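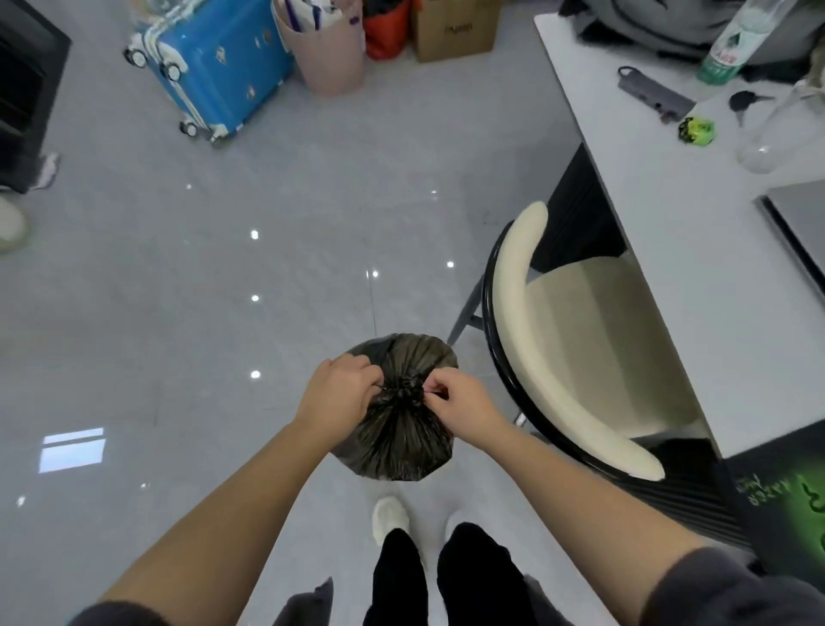

Tying off a full bag by twisting the neck and knotting it.

How to Clear Out a Rental Before the Final Walkthrough
By Mitra Dehghan

Most deposit deductions come from the last two days of a lease, when people are tired and the truck is already full. The steps below are the order I use for a one-bedroom apartment. A larger place takes longer but the order stays the same.

What you need
Heavy trash bags
All-purpose cleaner and a degreaser
Baking soda
A scrub sponge and several old towels
A vacuum with a hose attachment
Spackle, a putty knife and fine sandpaper
Your lease and your move-in checklist

Step 1. Read the lease again
Look for the section on move-out condition. Some leases ask for professional carpet cleaning and want a receipt. Others say "broom clean," and you can skip the carpets if they are in fair shape. Write down the walkthrough time and where the keys go.

Step 2. Get the trash out first
Go room by room with a bag and don't stop to clean anything. Check the top shelf of every closet, the drawer under the oven and the space behind the bathroom door. Stop filling while there is still enough loose plastic at the top to twist and tie. Double up for anything with corners. Paint, batteries and old electronics don't go in the bags. Call your city's waste office and ask where to drop them.

Step 3. Patch the walls
Fill nail holes before you clean, so the dust gets picked up later. Press in a small amount of spackle, scrape it flat, let it dry and sand lightly. Don't touch up paint unless you have the original can. A near match shows more than the hole did.

Step 4. Kitchen
Take out the oven racks and soak them in the bathtub with hot water and dish soap. Spread a paste of baking soda and water inside the oven, keep it off the heating elements, and leave it overnight. Empty the refrigerator, wash the shelves in the sink and wipe the door seal. Pull the stove forward if it moves easily. If it's a gas stove, leave it where it is.

Step 5. Bathroom
Rinse the tub after the racks come out, then work from the top down: vent cover, mirror, sink, tub, toilet, floor. Clear the hair from the drain. Leave the fan running while you do the floor.

Step 6. Floors
Vacuum the edges with the hose first, then the open areas. Start in the far room and finish at the front door. Mop last.

Step 7. Take photos and turn in the keys
Photograph every room from two corners, plus the inside of the oven and refrigerator. Take a picture of the keys too, including the mailbox key. Email the set to your landlord the same day with your new mailing address, and keep a copy until the deposit comes back.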